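Kitchen & Pantry > Scales & Measuring

Endeck Flat Kitchen Scale, White

I bake a lot of bread, I pack spice mixes for the shop every Friday, and I'm hard on scales. So when I say I've used the Endeck every day since March and it's still my favorite, please know it has had flour in its face the whole time!

This is a plain digital scale. You put the bowl on, you zero it, you add your flour, you zero it again, you add your water. It switches between grams and ounces with one button. I keep mine in grams and you'll never talk me out of it - cups of flour are a guessing game, and my cup is never the same as your cup (or mine from yesterday).

It reads in single grams, so it's great for flour, sugar, butter, coffee beans and portioning dough. For yeast or saffron I'd get the little Kirlow pocket scale as well, and plenty of people end up with both. I did.
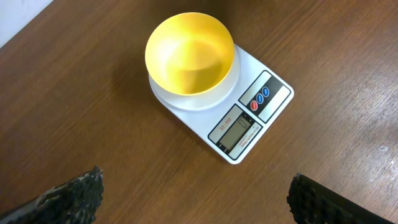

Endeck scale in white, on a wood tabletop.

A few things I get asked at the counter. Yes, it works under a big mixing bowl, but a really wide one will hang over the display, so I put a small upturned ramekin on first and zero that out. Yes, it turns itself off after 2 minutes, and that used to drive me nuts when I was slow peeling apples. Now I just give the bowl a tap every so often and it stays awake. And no, please don't run it under the faucet! A damp cloth with a drop of dish soap gets dried dough off fine if you let it sit a bit first.

Use it on a hard, level surface. If you've got a folded towel or a silicone mat under it the numbers will wander, and then you'll write me a sad email. Same goes for storing it with pans stacked on top - I stand mine on its side next to the cutting boards.

My everyday loaf, if you want something to try it out on: 500 g bread flour, 350 g water, 10 g salt and a teaspoon of instant yeast. Mix it at night, leave it on the counter, shape it in the morning. The whole thing scales up nicely if you have company coming.

Item no. 694
Weight on its own: about 400 g
Batteries: 2 AAA, included
Price: $89 as a set with the Zudirura dough scraper and linen cloth

We ship sets on weekdays, and if yours arrives with a dead display, try fresh batteries first and then write to me. I'll swap it.

Related items
Kirlow Pocket Scale
Zudirura Dough Scraper
Âu Stoneware Mixing Bowl, Large
Âu Salt Jar with Lid
Endeck Oven Thermometer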